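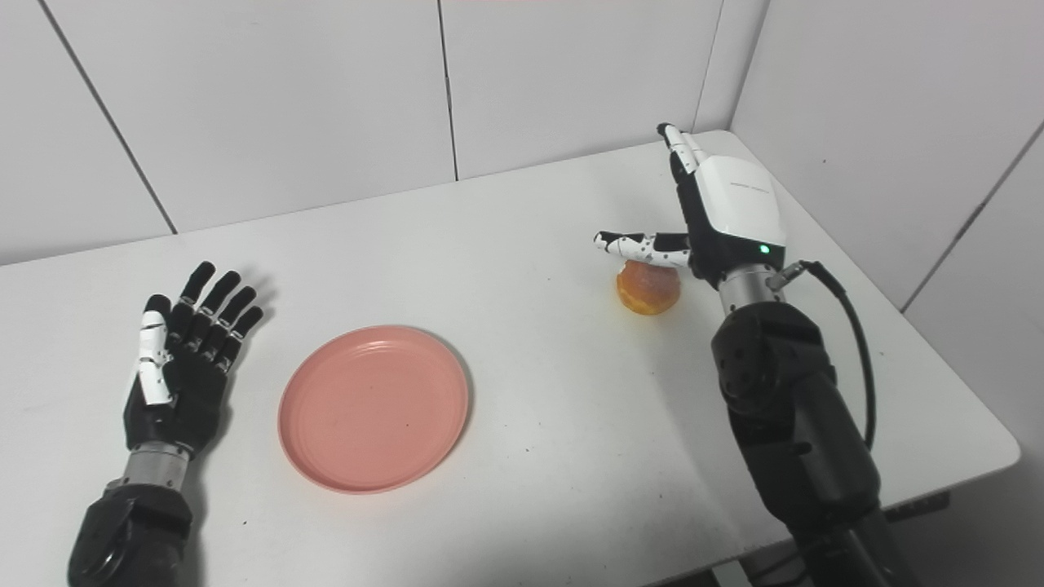 Figure 3. The pink plate and a round bun on the white table.

3.2 Table, plate and food items

All work on single-item serving was done at one table, in the tiled corner shown in Figure 3. Earlier work at Kiltuvo used a wood-grain table, and brown foods were hard to pick out against it. A bun lying close to a knot in the pattern was often outlined too large, and its shadow was counted as part of the crust. On the matte white top these mistakes were less common, although the surface has its own marks. It scuffs easily, and some of the gray streaks did not come off with soap and water. We left them as they were. Small specks were also left unless they were larger than a sesame seed.

The plate is a shallow, round one with a raised rim, in a muted salmon pink. It comes from the Trotness everyday range and measures 169 mm across. We first tried a white plate of the same size, but its rim was difficult to find on the white table, and people who were asked to mark the edge of the plate often marked the edge of its shadow instead. A dark blue plate solved this and brought another problem: crumbs on it stood out so strongly that they were sometimes marked as separate food items. Pink was a compromise. The rim is clear, crumbs are visible but do not draw attention, and both bread and citrus differ from it enough in color to be told apart.

Plate position was not fixed. Davoud Shokri set the plate down by hand at the beginning of each block, within a loosely defined area toward the near side of the table, and left it there until the block was over. Food was laid out on the side of the table away from the wall seam. A serving was counted as complete when the item was on the flat center of the plate and no part of it touched the rim. Items that rested on the rim - mostly the larger buns - were recorded as partial.

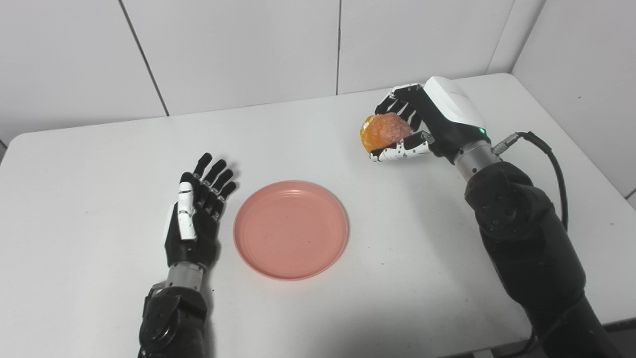
Oranges were bought loose and sorted by size before use. We kept the small ones, which fit the flat center with room to spare, and set aside any with a soft spot or a split peel. Slight discoloration was accepted. A fruit with a darker patch is still a fruit people would put on a plate, and removing all of them would have left us with a more uniform set than a normal bowl holds. Buns came from the Ruotsalainen bakery on the day of use. They dry out quickly under the lights, and a dry bun sheds more crumbs, so each was replaced after one block.

In total, 3790 servings were recorded. Of these, 3000 were kept for the comparison in Section 4 and the rest were used to settle the marking rules. Macarena Miranda checked the partial servings a second time.

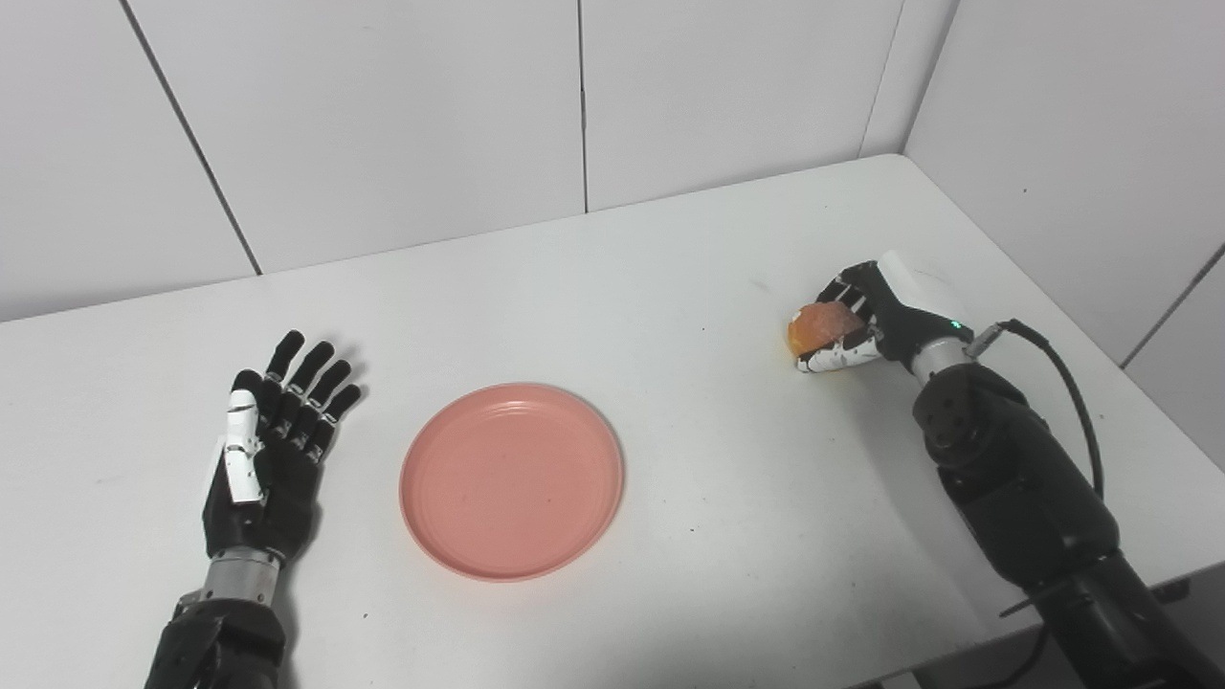 Figure 4. The pink plate and a small orange fruit at the same table.

One limit of this setup should be noted. With a single plate and a single item there is never a question of where on the plate the food belongs, and results may differ when a second item is already there. Mixed plates are treated in Section 5.

Last updated: 2026-08-20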